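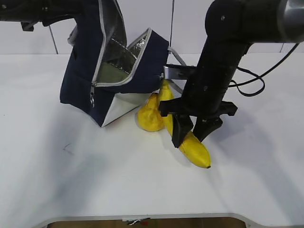 Photo: Efua Sowah / Skillstead

Skillstead Forums > Teleop and Hand Guiding > Two-arm bag packing, leader arms or hand guiding?

efua_s
Posted September 21, 2020

Hi all, long-time reader, second post I think. I'm trying to teach a two-arm setup to put fruit in a soft lunch cooler and I'm stuck on the teaching part more than the learning part. The banana is my nemesis. The pear I can live with.

I'm driving with leader arms (small copies of the big ones, one per hand) and recording everything. I've got 287 demos so far, and when I went back through them I'd throw out a lot. My left hand forgets it has a job. I get so focused on lining the right gripper up with the banana that the left arm just hovers back there, and meanwhile the right wrist bracket is shoving into the side of the bag and the whole thing is leaning over. You can see it in the photo.

So, two questions. Would I get cleaner demos if I grabbed the arms and moved them by hand? And should the bag be standing up nicely at the start of every demo, or do I leave it however it ended up?

Musyoka_Okoth
Reply

Stay with the leaders. I did hand guiding for a year on a Halim arm and it's lovely for one arm and a stiff object. With two arms you need both of your hands on the robot, your body is in the camera view half the time, and you still have to work the grippers somehow (I had a foot pedal, I hated that pedal).

Your wrist problem is an approach problem. You're coming down almost straight from above with the bag right next to the fruit, so the bracket has nowhere to go. Slide the banana away from the bag first, then pick. It's one extra move and the policy will learn it fine.

valentini.s
Reply

Going to disagree with Musyoka on the extra move. Every step you add is one more place for the copy to drift. I'd rather tilt the wrist away from the bag before going down. Also grab nearer the middle and keep the fruit low until you're clear of the opening.

And I'd do hand guiding for at least the first 20 or so! You feel things through the arm that you will never feel through a leader with no force feedback. When that bracket leans on the fabric you'd know right away. With the leaders you're only finding out by eye, and the bag has already moved.

Musyoka_Okoth
Reply

Tilting the wrist only works if the other arm isn't above the bag. Look where it's parked. You'd be trading a bag bump for an arm bump, and I know which one costs more.

valentini.s
Reply

So park it somewhere else? It isn't touching anything up there. Bring it down and have it hold the rim.

efua_s
Reply

OK, holding the rim is what it's supposed to be doing, ha. When I do get it right it's great: left gripper pinches the edge, right one goes in, everybody's happy. I just can't do it 50 times in a row without my brain melting. How long do you all drive before taking a break?

kerubo.m
Reply

I run the demo sessions where I work and our rule is 55 minutes and then you swap, no heroics. The last few of a long session are always junk and you can tell from the jerky gripper closes. We collected over 2,000 on the Masanau cell in May and I'd give back a good chunk of those for a smaller, rested set.

On the bag: don't reset it to perfect. Please. If every demo starts with it standing straight up, the first time it slumps you'll have a robot that freezes or pokes the side. Start some with it tipped, some with the opening facing away, some with the strap flopped across. I do keep the demo itself tidy though. A messy start is fine, messy driving is what hurts.

And watch that strap. Yours is arcing up toward the right wrist, and if a finger hooks it you'll drag the whole cooler along with the fruit. Ask me how I know.

cresc_e
Reply

Two cents from somebody who mostly fixes cables: you've got a big loop hanging off the back of that right arm. Fine for picking off the table, but when you rotate to go into the bag I'd want to know where that loop goes. Velcro it to the arm every hand's width or so and leave slack at the joints only.

Also, is the silver lining giving you trouble on the cameras? We had a foil-lined box once and our depth readings inside it were garbage.

efua_s
Reply

Cables noted, I'll do that tomorrow. No depth here, color only, so the foil mostly shows up as glare. I don't love it but I can see where I'm going.

Kerubo, the tipped starts make so much sense. I've been standing it up every single time like a good student. Do you keep the bad ones or delete them?

kerubo.m
Reply

Keep the ones where you bumped something and then recovered well, and tag them. Those are gold. Delete the ones where you gave up halfway or sat there thinking. Long pauses are poison, the robot learns to sit there thinking too.

Musyoka_Okoth
Reply

Agree on pauses. Not sold on keeping the bumps, at least until the clean version works. I'd train without them first and then mix them in.

valentini.s
Reply

For once we agree on something. Still think you should try hand guiding, Efua. Skedidix has a free gravity comp script that might work on your arms, depends what motors you have.

efua_s
Reply

Plan for now: left arm on the rim before the right one moves at all, tipped starts for half of them, shorter sessions. I'll do seven by hand guiding just so Samuele will stop asking. Still undecided on slide vs. tilt, might record both and see which one annoys me less.

cresc_e
Reply

Cables first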